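Print this page | E-mail this page

Folding small linen when you've only got the desk to do it on
Posted Tuesday, by the Gernora household tips desk

We've had a lot of letters about airing cupboards. Mostly small ones. So this week, pillowcases, hand towels, tea towels, all the flat little bits that end up in a lump at the bottom of the pile.

You don't need a laundry room. A desk will do. Kitchen table, desk, the top of a chest of drawers if it's the right height for you. Hip height or a bit over. Beds are too low, your back will tell you by the fourth pillowcase.

Before you start

Clear the top. All of it, mugs as well. Wipe it down and let it dry properly, a damp ring goes straight through clean cotton and then you're washing it again.

Check for rough edges. Old desks snag. Run a hand along the front.

Take things off the airer while they've still got a bit of give in them. Bone dry cotton fights back -- if it's gone stiff, flick it with a few drops of water and leave it rolled up while you have a cup of tea.

Pair things up first. Matching pillowcases together, odd ones at the end. Saves hunting.

Where to put the basket

To one side, never in front of you. Left if you're right handed, though I've tried both and got used to either in a week. Long side running away from you so it takes up less of the table.

Shallow ones are best. The deep round sort means folded things get stacked too high and the bottom ones crease. Holes in the sides are good as well, lets the air through if something's not quite dry in the middle. Ours came from Podirano, had it for years, one handle a bit wonky now. Any cheap plastic one does teh job.

Line it with nothing. People put tissue in, it just slides about.

The fold itself

Lay it flat, plain side up if there's a pattern on the other. Smooth from the middle outwards with both hands, not from one end to the other or you push all the creases into a corner.

Then bring the front edge up and over. Hold it at both sides, left and right, same height, and keep a light pull between your hands as it goes. That's really the whole trick. One-handed and you get a twist.

If it hangs over the front of the table a little, leave it. Gives you something to get hold of.
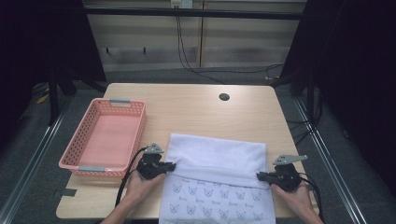
Getting it in the basket

Slide, don't lift. One hand flat underneath, other on top, straight across and in. Lifting by the corners undoes the lot.

Fold side facing you. Then you can pull one out later without the whole stack coming with it. Same in the cupboard.

Pillowcases at one end, towels at the other. If they're mixed up you'll only sort them again upstairs.

Stop when it's level with the rim. Second trip is quicker than refolding what fell on the stairs.

Patterned ones

Fold so the print ends up outside. Sounds fussy but you can see at a glance which set is which, handy if the kids have their own. Cats in one pile, stripes in another, etc.

Prints fade on the fold line if they sit in the sun, so not the windowsill. Turn them inside out in the wash, 40 degrees is plenty for most.

How many sizes of fold?

We keep to 2. Half and half again for pillowcases, thirds for hand towels. Any more and nothing stacks. Measure your shelf first! One reader in Trarard folded the entire cupboard and found it was all a finger's width too deep for the door to shut.

From the postbag

More than 236 of you wrote in about musty towels. Short answer, less softener, and don't put them away the same hour they come in. Long answer next month with the vinegar page.

Somebody asked about lavender bags. Yes, but at the back of the shelf, not in between things, the oil can mark white cotton. Change them when you can't smell them any more.

And fitted sheets -- I know, I know. Tip no. 317, it's got it's own page.

Print this page | E-mail this page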